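Unit 6: Relocation and the First Year Abroad

Reading for this session: Valderrama, chapter 2, and the interview extracts in the course pack.

The previous unit dealt with the reasons people give for leaving a country. This unit considers the period after arrival, when those reasons are often revised. Students should note that the accounts in the pack were recorded at different stages – some within weeks of the move, others after 11 months – and should be compared with care.

Three terms will be used throughout. Departure is the decision and its preparation. Arrival covers housing, registration and first employment. Settlement refers to the slower matter of friendships, language and habit.

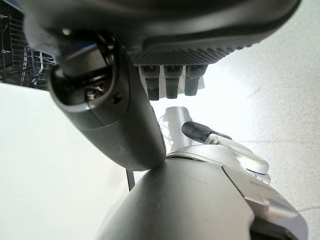
Giuliana Cuadros, interviewed in Cáceres, remarked that the paperwork had been finished by March, but that she still did her shopping in silence and telephoned her sister every evening. Under the definitions given above, her arrival was complete and her settlement had hardly begun.

Students are asked to read the extract from Jairo Valderrama in the same way, marking each passage as departure, arrival or settlement. Some passages will belong to more than one stage.

Written work: 596 words on one interview, to be submitted to Edith Quispe by 12 Jan 2025.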